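Label adhesive notes, Tuesday, March 17, 2020 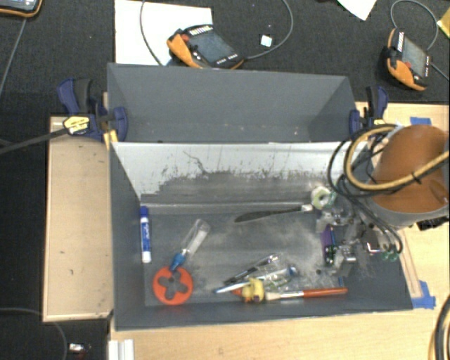
Second round of peel tests on the Skerton and Leka label stock. Same polyethylene bottles as last time, wiped with isopropyl and left to dry overnight before labeling. Labels went on with the hand roller, two passes each, then sat for 31 hours at room temperature.

Skerton held well on the flat panels. On the shoulder curve the top corners lifted on 10 bottles, all from the same carton, so I want to check that carton for mold release before blaming the glue. The rest peeled clean with no residue.

Leka is stickier but slow. Pulled after an hour it comes off like tape, and after a full day the paper tears before the adhesive lets go. Fine for shipping, bad for anything that gets returned and relabeled. Golell asked for removable, so Leka is probably out for their order.

The cold room set isn't done. The door was left open over lunch and I don't trust the first readings, so I threw them out and started again with fresh bottles.

Stock count: 816 Skerton labels left on the open roll. Cerkila samples are due in May. If they come on the narrow core we need the other spindle, which is still missing its collar.

To do: recut the peel strips to the same width, check the suspect carton, rerun cold room.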